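Kondach Two-Door Vanity Unit with Basin

Folix Bathroom Furniture - Freestanding Units

Product reference: Kondach 897
Basin reference: Rirna 909

General information

The Kondach is a freestanding vanity unit for bathrooms, cloakrooms and staff washrooms. It consists of a two-door wooden cabinet in a reddish-brown tone and a white ceramic basin, the Rirna, which rests on the top of the cabinet. The unit is supplied for domestic use and for use in offices, training rooms and small workshops where a washing point is required away from the main facilities.

The cabinet and basin are sold together under a single order code. Either part may also be ordered separately as a replacement. Taps, wastes and traps are not included in the standard order and should be selected from the Folix fittings list. The unit may be placed on display without a connection to the water supply.

The basin

The Rirna is a rectangular basin with straight sides. The tap is fitted at the centre of the back edge, and the soap dispenser may be kept beside or behind it. Customers who prefer a wall-mounted tap may order the basin without a tap hole; the lead time is longer and the order cannot be cancelled once it has been accepted.

A black tap is the usual choice with this basin. Chrome is available from the same list at the same price.

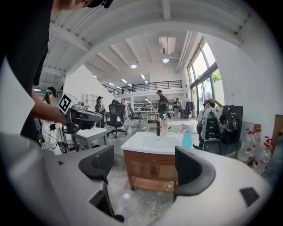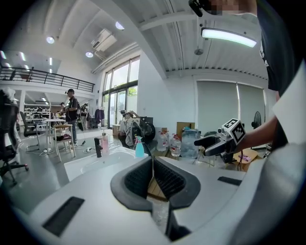
White basin with black tap, pump dispenser and spray bottle

Page last changed: January

The cabinet

The two doors open outwards from the centre. There is no fixed shelf behind them, as the space is taken up in part by the trap and the supply pipes. A loose half-shelf is available for the left-hand side and may be added at any time without tools.

Customers are asked to note that wood varies in colour from one piece to the next. Doors ordered at a later date may differ slightly from those already fitted, and Folix does not accept returns on this ground alone. Where two or more units are to stand side by side, they should be placed on the same order so that the doors can be matched before dispatch.

Siting and installation

The unit should stand on a level, finished floor. It is suitable for concrete, tile and sealed timber. Adjustable feet are supplied in the fittings bag and allow for small differences in level. The cabinet must be fixed to the wall with the 2 brackets provided before the basin is put in place.

The basin is heavy and should be lifted by two people. A bead of sanitary silicone is applied to the top of the cabinet, the basin is lowered on to it, and the joint is then left undisturbed overnight. The tap should be fitted to the basin before lifting - access from below is limited once the basin is down.

Connection to the water supply should be carried out by a competent person. The isolating valves should remain within reach through the cabinet doors.

Care and cleaning

The basin may be cleaned with a soft cloth and an ordinary bathroom spray. Scouring powders, wire wool and bleach should not be used on the ceramic or on the tap. Black finishes show limescale more readily than chrome and benefit from being dried after use in hard-water areas.

The cabinet doors should be wiped with a damp cloth only. Cleaning spray should be applied to the cloth and not directly to the wood. Standing water on the cabinet top, particularly along the joint with the basin, should be removed promptly.

Ordering and delivery

Orders are handled by Shehata, the sole distributor for the Folix range. Delivery is to the ground floor, in two cartons. A delivery charge of £95 applies to each unit. Cartons should be opened and the basin inspected on the day of receipt, and any damage reported to Shehata in writing with the order code.

Replacement hinges, handles, feet and wall brackets are kept in stock and may be ordered by quoting the product reference printed inside the left-hand door.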